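3 Collection of Demonstrations

3.1 Choice of simulation

The first version of our dataset was planned entirely on the physical cell in Lundale. After the pilot in December we changed this plan. Resetting the workspace by hand took longer than the demonstrations themselves, and two operators did not place the object in the same way, so that a part of the variation in the data came from the person and only a part from our sampling. We therefore moved the main collection to a simulated copy of the cell and kept the physical cell for the evaluation in Section 5.

The simulated cell contains the table, the arm with its two-finger gripper, the slim tool and one target object. The target in this paper is always a smartphone. We selected it for two reasons. It is thin compared with its length, so a small error in the height of the tool is visible immediately in the contact. It also has a clear orientation, which lets us state the task in terms of one end of the object and not only of its center.

3.2 Task and operators

In each episode the operator must bring the tip of the tool to the lower end of the phone, lower it until it is close to the table surface, and make contact with the edge of the case. The episode ends when the contact is held for 3 seconds or when the operator stops it. Lifting the case is not a part of the task, and we do not model the inside of the device.

The demonstrations were given by both authors and by students of the Caruso laboratory, through a hand controller with six degrees of freedom. Every operator received the same written instructions and completed 10 practice episodes, which are not included in the dataset. Recording was done with the Tovenis interface, version as of July 17, 2021. We mention the date because the filtering of the controller signal was changed in later versions, and the action values are not directly comparable.

In total we collected 700 episodes. An episode was kept also when the contact was not reached, and it carries a separate label. In the pilot we had discarded such episodes, and the policy trained on the remaining ones had no examples of how to come back from a bad approach. A. Morelli reviewed all labels after the collection and corrected those where the automatic contact test and the operator disagreed.

3.3 Variation between episodes

At the start of each episode the position and the rotation of the phone are drawn at random from a region that the arm can reach. The rotation is drawn over the full circle. In the pilot it was limited to a narrow range, and the policy learned to approach always from the same side of the table, even when the phone was turned. The viewpoint and the lighting are changed slightly between episodes. The colors of the phone and of the table are kept fixed in the present set. We consider this a weakness - it is discussed again in Section 6.

We do not require that the whole object is inside the image. With a camera that looks down near the gripper this condition would exclude many useful starting positions, and the policy must in any case act when it sees the object only in part. Figure 2 shows an observation of this type, with the phone still at some distance from the tool.

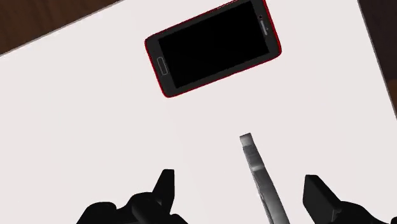
Figure 2. Simulated observation from above. The tip of the tool, between the gripper fingers, points toward the lower-left end of the phone; the upper end of the phone lies partly outside the image.

The screen of the phone is rendered as plain black, without icons or text. An earlier model displayed a start screen, and we found that the image encoder gave much weight to it, although it has no relation with the task. With the black screen, the home button and the small details at the opposite end are what remains inside the outline to tell the two ends apart.

3.4 Division of the data

For validation we set aside 40 episodes, selected so that every operator is represented. The division is made by episode and never by single image, as neighboring images of one episode are almost identical and would make the validation error look too small. The physical trials from Clovville were not used at any point of the training. They were performed by J. Pickering, with a phone of different dimensions, and they serve only for the transfer test reported in Section 5.2.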